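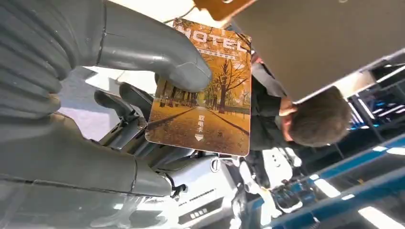
Projects > Hestis > Progress reports > April

Hestis hand cell: report on set-up and maintenance, second period

Prepared for Notburga Baumgartner, Bramico program office

1. Work on the hand

In this period we finished the replacement of the tendons in the gray hand. The old ones had become long, and the two fingers did not close at the same height. The tip of the upper finger arrived too low and pushed a flat object out of the grip. We ordered the new set from Camenzind and it came after 15 days, which was longer than we planned.

After the replacement we adjusted the zero position of each joint again. The procedure takes 26 minutes when the hand is already warm. We have written it down in the cell manual, so that a second person can do it without asking us.

2. Thin objects

The hotel key card (the one with the autumn path and 取电卡 printed on it) is now our standard piece for checking the fingertips. It is stiff, it is glossy, and it shows quickly when the pressure is not equal – then the card turns between the tips. We check with it every morning before the cell is released for other work.

3. Open points

The screws at the linkage plates become loose with time. We tighten them at the end of each week, but this is not a solution for the long term. Waltraud Hämmerli has asked Cletach for a quotation for screws with a locking coating.

The wrist cable is still too short by 3 cm when the arm is turned fully to the outside. Until it is changed, the software limits this movement.

4. Budget and next period

The money for spare parts is used as foreseen. We ask to move the rest of the travel amount to spare parts, for 2 more fingertip covers. In the next period we will change the wrist cable and repeat the force calibration.

Filed under: Robot cells, Upkeep and repair

Comments

N. Baumgartner: Thank you, this is clear. Please send me the travel amount in writing and I will approve the move.

W. Hämmerli: Cletach answered today. The coated screws are in stock, I will order them with the covers.

Guest: Do you clean the card before the morning check? With ours the grease from the fingers changed the result.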